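Paltero Forms — online forms for councils and public bodies

Product code: PF-40
Supplied by: Platmont
Page last updated: December 29, 2025

Paltero Forms lets a council put its paper forms online and send the answers straight to the team that deals with them. Residents fill in the form on a phone, tablet or computer. Staff see each request in one list, with any files the resident has attached.

It is sold as a yearly licence. There is no charge per form and no charge per user.
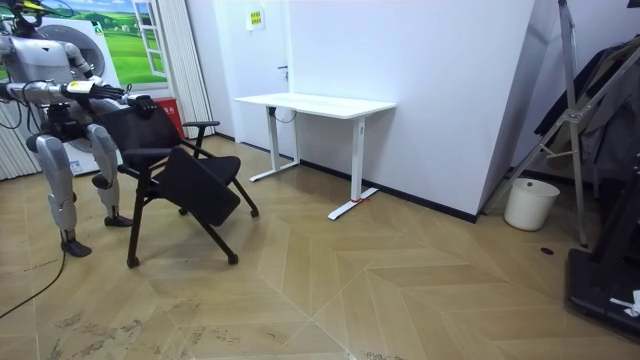
Humanoid robot with one hand on the backrest of an office chair.

What is included

Form builder with 40 ready-made templates (parking permits, bulky waste, change of address, hall hire and others)
Resident account with saved drafts
Staff inbox with notes, reminders and hand-over between teams
Payment step, switched off by default
Letter and email templates in plain English
Export to CSV and PDF

The templates can be copied and changed. Most customers start with the change of address form — it is short and touches few other systems — and leave permits until later.

Signing in

Residents can use Paltero Forms as a guest or with an account. If your council already runs Lumenta for sign-in, the two can be linked and residents keep the same password. Staff sign in with their work account. Two-step sign-in is required for anyone who can see payment records.

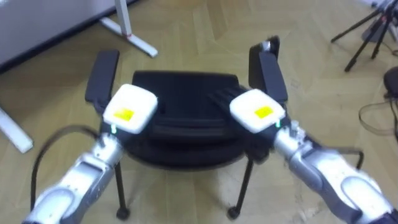

Guest requests are kept for 100 days after they are closed and then removed. Requests made from an account stay until the resident or the council deletes them. Both periods can be changed by an administrator under Settings, Records. Changes apply to new requests only.

Connecting to other systems

A connector for Coltari case management comes with the licence. Other systems can be reached through the standard interface, which is documented in the administrator guide. We do not build one-off connectors, but your own developers or another supplier can.

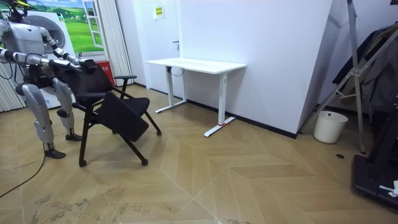
Robot leaning towards a black chair, its hand over the top of the backrest.

Technical details

Hosting: UK data centre, or on your own servers
Browsers: current and previous versions of the main browsers
Languages: English and Welsh; others can be added as a text file
Largest attachment: 100 MB
Support: working days, by phone and email

Prices

Yearly licence, hosted: £876 per month, billed once a year
Own servers: price on request
Set-up and staff training: 2 days, included in the first year
Extra training day: please ask

Prices do not include VAT. Parish and town councils should ask for the small council rate before ordering.

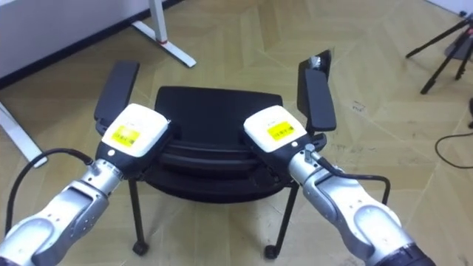

Two robot arms at a black chair on casters.

Ordering and questions

Allow over 40 working days from order to first live form. Own-server orders take longer and need a short call with your IT team first. The October release notes and the administrator guide can be sent on request.

Sales: Nusrat Sandhu
Technical questions: Ximeng Fu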